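Putting a death notice in the paper when the family can't agree on the wording

Posted in: Funerals, Notices and Memorials
2026-04-25
234 views

Quillpusher81

My aunt died last week and I have been handed the job of writing the death notice, on the grounds that I once did the parish newsletter. It's going in the Skurkton weekly paper and also on the funeral director's own page (Duretti, if anyone local has used them).

The paper charges by the word after the first 81. I have had contributions from her three children, her sister and a man from the bowls club, and we now stand at 200 words, most of them adjectives. The sister wants every place my aunt ever lived. The eldest son wants her first husband left out altogether, which is awkward as he is the father of two of the people being listed. The bowls club would like the 4 trophies mentioned by year.

Two things I'd like to know. Is there an accepted order for this sort of notice, so I can blame the order and not myself? And does the first husband have to go in? He died years ago and by all accounts was no great loss, but leaving him out looks odd.

The deadline is the day after tomorrow at noon and the youngest has just rung to say she has "a few thoughts".

Marrowfat

Sorry about your aunt. I've written a fair few of these, mostly for relations who would have hated the result.

There's no law about the order, but most papers print much the same thing and readers expect it. Full name first, with the maiden name and whatever people called her. Then the date she died, where, and her age. Then family, closest first. Then a sentence or two about her, then the funeral details, then flowers or donations. If you're running over, cut from the sentences about her and never from the funeral details. I have seen a notice with a lovely passage about a man's roses and no mention of the church. Eleven people came and four of those were at the wrong chapel.

On the first husband, you don't have to name him. "Mother of" and then the children covers it without saying who the father was. If she was married to someone else when she died, he goes in as husband and the first one needn't come up. If you want to be fair to the children who are his, ask them and nobody else. It's their father.

As for the length, put the short one in the paper and the long one on the funeral director's page, where the words are usually free. Ask Duretti whether theirs has a limit. That gives the sister somewhere to put all the addresses. The trophies can go on the long one too, or in the order of service, where people will have time to read them while the organist finds her glasses.

Two more things. Send the final version to one member of the family for checking, and only one. And get someone who isn't grieving to read out the phone number and the time. We once invited the whole of Quintana Road to ring a tyre fitter.

bowlsandbiscuits

just put what you like, whoever's paying decides. we did my dad's in two lines and people still turned up. the Justotance site lets you do one for nothing but it puts a dove on it and you can't get the dove off

Teasel

Agree with Marrowfat on nearly all of it, but do check whether the paper counts the heading in the 81. Ours did, and it counted her double-barrelled surname as two. I argued and lost.

I'd also leave out the full date of birth and the house name. Year of birth is plenty. The sister with the addresses may not like this, but an empty house with a funeral time printed next to it is asking for trouble – we had a cousin sit in with the dog during my mother's service for that very reason.

If they're still squabbling by the deadline, you can put in a plain notice with the funeral details now and a fuller one afterwards, along with the thanks. We ran ours in September, well after the day itself, and by then everyone had lost the will to argue.

Quillpusher81

Thank you, all. The first husband is out of the paper and in on the web page, by order of his daughters. The trophies are down to "a keen bowler". I'm told the club is taking it well.

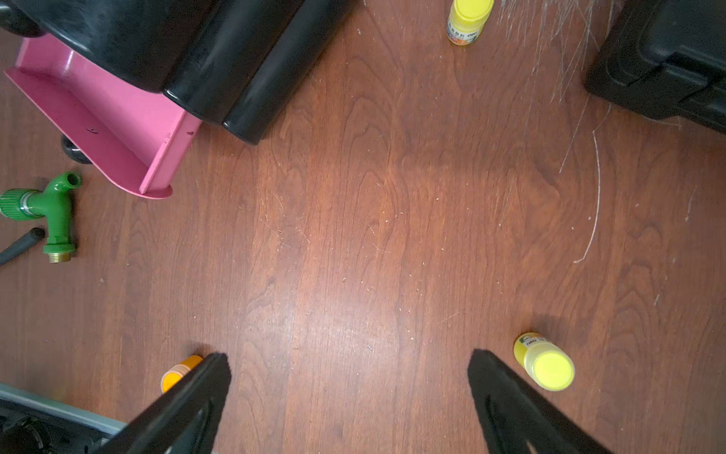

Can a death notice be changed once it has been printed?

The printed copy can't, but most papers will run a correction in the next issue, and they don't usually charge if the mistake was theirs. A notice on a funeral director's page can normally be altered if the person who placed it rings up and asks.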